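April, evening

Got to the lab at eight and Murdo was already there, changing the finger pads on the left arm. One of the old ones had worn smooth on the inside edge. He did both sides so they would match, and then we had to run the zero check again, and then the leader arms wouldn't connect until I restarted Leto twice. First good recording at 9:40. I write these times down now because Despina asks me for them at the end of the month and I never remember.

The task this week is the marker and the cup. Take the marker out, hand it to the other arm, put it back. Su-bin wrote the instructions and they are short, which I like. The part she cares about is the handover. If the second gripper closes before the first one opens, it counts. If the marker touches the table, we keep the episode but tag it as a drop and finish the move anyway. She wants the recoveries in there. Last month we threw them all away and the policy had no idea what to do once something slipped.

I did the morning block and Jawad did the one after lunch. My hands are slower than his but my episodes are cleaner. His are fast and a bit jerky at the wrist. Su-bin says she wants both kinds in the set, so neither of us has to change.
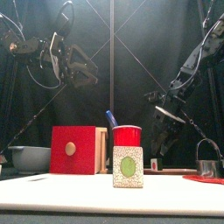 Between episodes we move things. The rule is that the cup can go anywhere both arms can reach, on top of something or flat on the table, and the marker should lean a different way than it did the last time. The other things get shuffled too. The red drawer box is a pain because its knob sticks out and I keep being afraid of hitting it with the left gripper. The pot's handle is worse in one way – it's thin and the depth comes back full of holes there. Fergal says leave it in, so it stays in.

I lost half an hour before lunch to a bad habit. I had started resting the right arm in the same low position before every episode, pointing at the cup. Fergal saw it when he scrolled through the first frames. He said the model would learn the start pose and nothing else. So I went back to parking it somewhere new each time, and I redid 16 episodes. He was right but I was annoyed and I probably showed it.

Total for the task is 779 as of tonight, drops included. Another 12 are waiting for Su-bin to decide, mostly ones where the marker went back in with the wrong end up. The instructions don't say which end. I asked her and she said she would think about it.

Jawad tried the checkpoint from the first 100 episodes just before we shut down. It went to the cup, closed beside the marker, lifted nothing, and carried that nothing across to the other arm very carefully. He ran it again and it did the same thing. Su-bin wrote it down and said to keep collecting.

My shoulders hurt from the leader arms. Murdo says to lower the stool. Home by seven, soup, called Mom. Tomorrow I have the afternoon block, so I can sleep a little later, and I need to bring the new labels for the drives.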